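Trakotwood Paint Marker, 9 mm chisel

Home / Markers and Mops / Refillable

In stock. Ships from the shop same day if you order before 2 p.m.

Refillable aluminum body, 9 mm chisel nib, pump valve. Comes empty. Ink sold separatly, see bottom of page.

We've carried these since May and they sell faster than we can unpack them, so here's a proper page finally. The old listing had the wrong nib size on it. Sorry to everybody who ordered the round one.

What it is

A big squeeze-free paint marker for walls, canvas, panels, stickers, primed metal. Push the nib down, valve opens, paint flows. Let go and it shuts. Good for handstyles, outlines, fills on smaller pieces. Not a mop. If you want drips get the Deler mop, different page.

The chisel edge gives you a thick stroke on the flat and a thin one on the corner. Takes a day or so of practice if you've only used round nibs. Raffaele Lo Presti did all the lettering on our shutter with two of them and the thins are very clean. He turns the marker in his fingers mid letter, we can't do it.

Specs

Body: aluminum, unpainted
Capacity: 60 ml
Nib: 9 mm chisel, replaceable, both ends usable
Valve: spring pump, replaceable
Cap: screw on, with seal
Mixing ball: yes, steel, one
Takes: acrylic, alcohol ink, oil paint thinned down
Country of assembly: Italy

Colors

No colors, it's empty. People keep asking. Body is bare metal so you can mark it up or put a sticker on. We throw in one blank label.

How to fill it

Unscrew the valve section, not the nib. Pour to the shoulder and stop. Leave some air in there or the ball can't move. Screw back, cap on, shake for a minute. Cap off, press the nib on scrap until it's soaked through. First time is slow. Don't hammer it, you'll flatten the edge and then you have a very expensive round marker.

Store lying down. Acrylic left in over a couple months will gum up the valve. Rinse with water if it's water based, alcohol if it's alcohol. Never boiling water on the seal.

Surfaces

Works well on: primed canvas, plywood, painted brick, enamel, glass, glazed tile, vinyl stickers.
OK on: raw concrete, but it eats nibs. Buy spares.
Bad on: anything dusty, anything with wax on it, wet walls.

On smooth stuff go light, one pass, let it dry, second pass. Two fast coats cover better than one fat one. 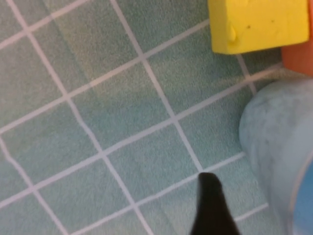

Rough walls are the other way around, you want to drag slow and keep pumping. Irena Domański uses an old nib for the first coat on brick and swaps in a fresh one for the outline. Good tip, saves money.

Which ink

Lokska acrylic, opaque, matte finish. Best all-rounder. Shake it a lot.
Akpalu alcohol ink, transparent, very runny, stains. Gloves. Also thin your expectations on dark walls, it won't cover.
Your own mix is fine if you strain it. Lumps kill valves and that isn't covered.

Spare parts

Chisel nib, pack of three
Pump valve
Cap with seal
All on the Spares page. Lo Presti valve springs do NOT fit, those are for the older body Marisa Lo Presti used to bring in. If your marker has a ring around the neck it's the old one, email us a photo first.

From customers

"Had mine going a whole weekend on a legal wall, one refill. Nib still sharp." Natalina Z.

"Leaked in my bag. Was my fault, seal was on upside down. Four stars." K.

"Heavier than I thought. I like it." Fulvio Zanetti

Shipping and returns

Free shipping over 75 euros. Pickup at the counter is fine, ring the bell, we're in the back. Unused markers can come back within 60 days. Once there's paint in it, it's yours, unless the valve is faulty and then we just send a new valve.

Bulk: crews, schools, workshops, ask for the box price. Box is 12 markers plus spare nibs. We have 83 singles left from this delivery and after that it's the summer batch, same model, new cap color.

Use it where you're allowed to. Not sold to under 18s at the counter or online, bring ID for pickup.

Questions: use the form, not the phone, the phone is for orders.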